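Report the Misses, Too
7/7/21

Most papers on robot grasping give you one number, and it sits in the abstract. The arm picked up the object some percent of the time. I have come to think that number does more harm than good, and I say so as a person who has published two of them.

My complaint is about what gets counted as a try. At Sindville we ran 200 grasp attempts last December with a policy trained on its own earlier attempts. Before each one, the software looked at the bin and decided whether any block could be reached. If it found none, a person stirred the blocks and the software looked again. Those stirs were never logged as failures. They were not logged at all until Ewan MacAulay started keeping a paper tally next to the keyboard. By the end of the run he had 21 marks.

Twenty-one stirs against 200 attempts is not a scandal. But a factory that buys this method will have to pay for every one of them, either with a person's time or with a second routine that shakes the bin. Our draft would have left the reader to assume the cost was zero. 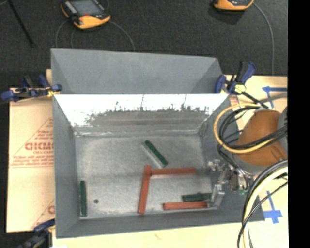 Blocks near a wall are where the trouble collects. A gripper finger needs room on both sides of what it is closing on, and a block lying along the wall gives it room on one side only. Two blocks side by side cause the same problem. A policy that learns from reward soon finds out that the middle of the bin pays better. It takes the easy blocks first, and if the trial ends after a fixed number of picks, it never has to face the rest. The score looks fine.

The fix I favor is dull. Run every trial until the bin is empty or the arm gives up, and report how many blocks were left. Garside did this in their last report and their headline figure dropped. I trust that report more than anything else I read this year, and it is a shame the reviewers treated the drop as a weakness.

The usual objection is time. Clearing a bin takes longer than making a set number of picks, and the last 2 blocks can take as long as all the others. I accept that. Our group managed 118 full clears before we had to give the cell to the Hitix people, and I would have liked more. I would still take 118 full clears over a much larger pile of single picks, since the slow part at the end is the part we don't know how to do.

The second objection is that nobody else reports it this way, so the results can't be compared. That one is true today. It stops being true when enough groups print both numbers - the old one for comparison, and the count of what was left behind. We will do that in the Gruruvden paper, with the stirs in the same table.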